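Filed under: Residents' Meetings | Minutes

Barta Court Residents' Association
Minutes of the meeting held 2024-07-22 in the ground floor lounge

Chair: Ernő Bakos
Minutes: Mark Anthony Estrella
Also present: residents of 9 flats. Desport (managing agents) sent apologies and a two-page letter.

1. Last minutes
Agreed, with one change. The lift was described as "repaired". The meeting preferred "visited by an engineer".

2. Service charge
Desport's letter puts the coming year's charge at 1,327 per flat. E. Bakos asked what had gone up. The letter says "general pressures". Flat 4 asked whether general pressures came with an invoice. The secretary is to write and ask for the full breakdown, as he did last year and the year before.

3. Shared kitchen
Desport proposes a new cooker and microwave for the kitchen beside the lounge, supplied by Stalladero, at 998 including fitting. Several residents doubted that "including fitting" would survive contact with the fitter. A second quote, from Mirnska, came to 675 but leaves out taking the old cooker away.

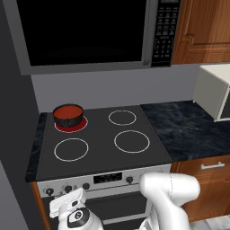
Flat 7 said the present kitchen gets used for the November supper and very little else, and wondered who had asked for a new one. No hand went up. E. Bakos said Desport had called it "a response to resident feedback" and he would like to see the feedback. Flat 2 thought a replacement was overdue whoever had asked. Decision put off until both quotes cover the same work.

4. Bins
The collection has been missed again. Desport blames the contractor and the contractor blames parked cars. Flat 11, who can see the bin store from her window, said there were no cars – she had looked. The secretary will pass this on without much hope.

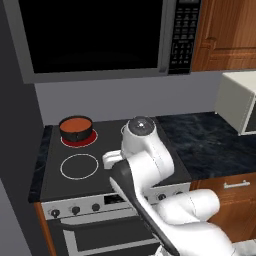 5. Front door entry system
The new fobs work for most people. Flat 5 has been given three and none of them opens the door. Desport's letter calls the changeover "complete". The meeting did not accept the word and asked for it to be taken out of the annual report.

6. Garden
Two shrubs have died. The gardening firm says they are dormant. It is July. E. Bakos will ask for replacements at the firm's cost.

7. Any other business
Flat 2 asked if the lounge clock could be put right. Agreed.

Next meeting in November, date to be fixed once Desport says whether anyone from the office will attend.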